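Home | Forums | Play Food & Craft | New Posts | Log in

Knitted sauce bottle, do I add to it?
Posted by Stirkarico, September 23, 2019

I've been building up a play kitchen set since May and the favourite by miles is the knitted ketchup, with the Heinz label worked right into it.

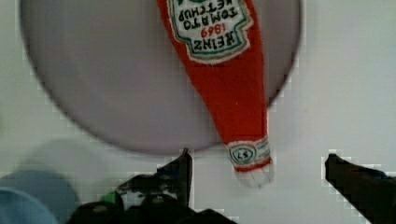
It took me 23 evenings to knit one like it for my niece — mostly the lettering, which I pulled out twice. Now I'm wondering about mustard.

Proltow wrote:
Skip the lettering! Felt label, sewn on. Kids don't read it.

Stirkarico wrote:
Mine do! And felt goes all bobbly in our wash. I'd sooner knit the fruit plain and keep the fancy work for the bottle.

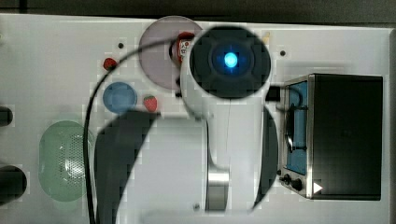 Strawberries are quick anyway, I can do one over a cuppa. Colander and plate I'd leave as real ones, same colours if you can find them.

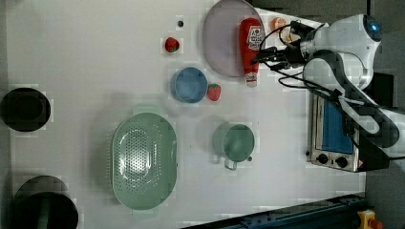
Ballberg wrote: I'm with Proltow on the felt, sorry. But yes to mustard.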